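Search this site Enter keywords Go

The wrapper problem: how flexible snack packaging is sealed, marked and discarded

A chocolate-coated wafer has a low moisture content when it leaves the cooling tunnel, and every decision made about its wrapper is intended to keep it that way. Once the wafer takes up water from the air it loses its snap, and no amount of coating will bring it back. The wrapper is therefore a moisture barrier first. Its duties as a light barrier, a grease barrier, a label and an advertisement are fitted in afterwards.

Most single-serve wrappers are made on horizontal flow-wrap machines. Film comes off a reel, passes over a forming box and is folded around a line of product. A pair of heated wheels joins the two edges underneath to make the fin seal. Rotating jaws then crimp and cut across the tube, closing the back of one pack and the front of the next in a single stroke. The Rasteck line at Meredith, which packs wafers and nut bars under contract, runs at 313 packs a minute on its older machine. Speed is limited by dwell time, meaning the fraction of a second the jaws spend in contact with the film.

Crimp seals are the usual point of failure. A crumb caught in the jaw leaves a channel too fine to see. At Meredith, 10 packs are pulled at each reel change, submerged under partial vacuum and watched for bubbles. A stream of bubbles from one corner generally indicates a worn jaw. Bubbles along the fin indicate low wheel temperature or film that has wandered off centre. In the year to December the plant logged 121 leak failures, most of them in the first few minutes after a reel change.

The film itself is commonly oriented polypropylene, often with a layer of aluminium a few hundredths of a micron thick deposited on the inner side. Metallizing reduces water vapour transmission sharply and gives the wrapper its silver interior. It also makes the film less forgiving. Repeated creasing opens pinholes in the metal layer, and a pack that has been crumpled in transit will not perform to its data sheet.

Moist products need something else. Konjac strips in seasoned oil are heat treated inside the sealed pouch, so the laminate has to survive cooking temperatures without the layers separating. Nylon is often used for puncture resistance, with a polyethylene or cast polypropylene layer inside for sealing. Such a pouch is strong and light, and very difficult to recycle.

Marking is the other constraint. A snack sold into several markets may carry ingredients in two or more languages, a conformity mark, a resin code and a barcode, all on a panel smaller than a playing card. Steltesholm, a converter that prints for importers, keeps a minimum letter height for each destination and rejects artwork that falls below it. Extra text usually goes to the back panel, where the fin seal takes up room.

Disposal remains unsettled. Nomlow, a trial sorting program, accepted 500 kilograms of household wrappers and found that the single-polymer fraction could be pelletized once grease and paper labels were removed. The mixed laminates went to landfill. Several converters are now testing all-polypropylene structures, with some loss of stiffness. 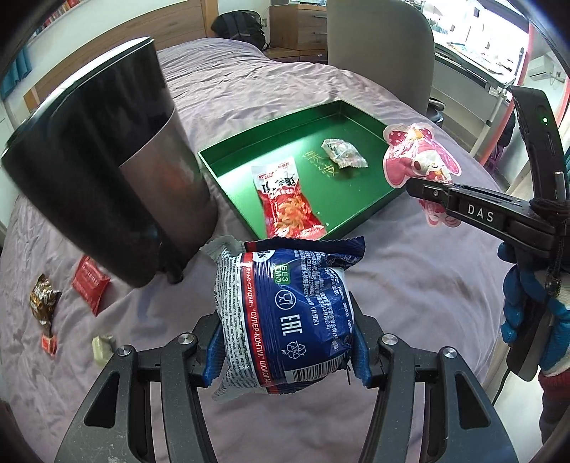
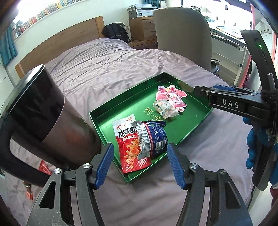
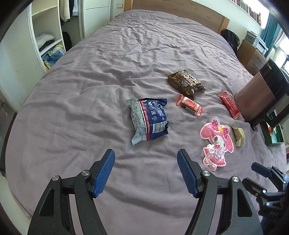 Snack packages on a bed.

Can an opened wrapper be resealed well enough to keep a wafer crisp?

A folded end held with a clip slows the uptake of moisture but does not stop it, as the crimp has been broken and air moves freely along the fold. An airtight container with a sound gasket works better. In humid weather the wafer should be moved to it as soon as the pack is opened.

Contact us | Copyright, all rights reserved | Back to top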